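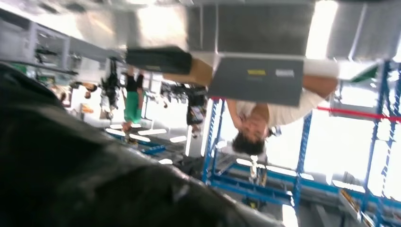

Figure 1. Person in a white T-shirt and tan shorts, with a flat gray case or laptop.

Do Bread Prices Cause Revolts? A Second Look at the Plekuvcombe Riots
Josefina Ulloa and Keegan Girard
Course project, supervised by Hortensia Lagos

Most textbooks say hungry people rebel. We started with that idea and came away doubting it. Our case was the March riots in Plekuvcombe, a mill town where a crowd of 3,000 broke into the Flondemer grain store. The standard account, by Vilho Kinnunen, blames a 40 percent jump in the price of bread.

The trouble is timing. Prices peaked 16 weeks before anyone threw a stone, and by the day of the riot they had been falling for a while. Kinnunen calls this a "delayed response." That phrase can explain almost any gap you like, so we don't think it explains this one.

We read 40 letters and court statements from the Zapata collection. Bread comes up less than we expected. The complaint that keeps returning is that mill owners had promised a seat on the town council and then dropped it. Mirta Troncoso reads the same papers as proof of an organized plot, but her case rests on one informer who was paid for each name. We would not lean on him.

Our own reading has holes too. People who could write letters were probably not the hungriest, and court clerks wrote down what they wanted to hear – sometimes in the same words for different witnesses. We could not get the Flondemer account books, so the price figures are Kinnunen's and we have not checked them.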